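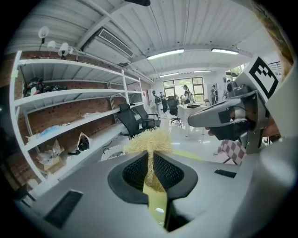 Gistcombe Toll Book, transcribed

README, last touched May 22, 2018

What you get

One spreadsheet, tolls.csv, with 1,161 rows. Each row is one payment at the Gistcombe gate, copied from a bound book of 115 pages that spent a long time under a leak. There is also notes.txt, where I argue with myself about handwriting. You can skip notes.txt. Lindiwe Venter read all of it and has asked me to put a word limit on the next one.

Columns

page: the page number in the book. The clerk skipped 61 and used 62 twice, and I have kept it his way.
day, month: as written. June gets spelled four different ways, two of them on the same line.
payer: name or description. "The same man as before" is a real value and appears more often than you would like.
load: what was on the cart. Free text, very free.
toll: in pence. I did the conversion from shillings by hand, then did it again with a script when the first total came out negative.
sure: y, n or m. The m is for maybe, and there are a lot of m's.
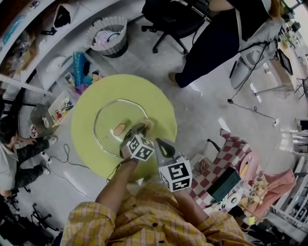 If you only want rows you can lean on, filter for sure = y and check that payer isn't blank. Doing that costs you the whole of page 29, where the ink went brown and then went away. Please don't fill in the gaps from the Trosdale book and send them back to me as corrections. The two gates were run by different people who plainly disliked each other, and the Trosdale clerk rounded up.

Known problems

Forty-four is the toll on page 12 for a cart of "goods." It should probably be 4. I left it at 44 with an m.
Geese are sometimes counted by the head and sometimes by the flock, with no way to tell which. Any chart of goose traffic made from this file is fan fiction - I have made three.
Dates from the old calendar and the new one are mixed in the first few pages. I gave up on page five.
Commas inside the load column are quoted, except in the rows where I forgot. The Matlala script finds those and complains. 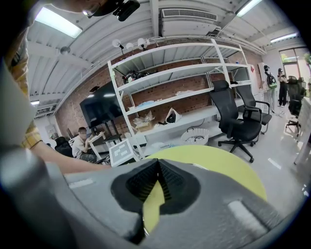 The color copy of the spreadsheet, tolls_color.xls, is for people who proofread by eye. White rows have had one reading, gray rows have had two, and the shade that looks like trouble means Lindiwe and I disagree and have stopped discussing it. I kept calling that last one lime until she objected. Yellow-green is the agreed name now. The colors don't survive saving as csv, so do your arguing first.

Using it

Take it, reuse it, print it. Credit the Brostero Toll Books project and say which version you had. Version 3 is this one. Version 2 had the months shifted down by a row from page 80 on, so if you published anything about a busy winter, sorry.

Fixes

Send page, row and your reading. A scan of your own scribble helps. "Row looks wrong" doesn't, though I do agree with it.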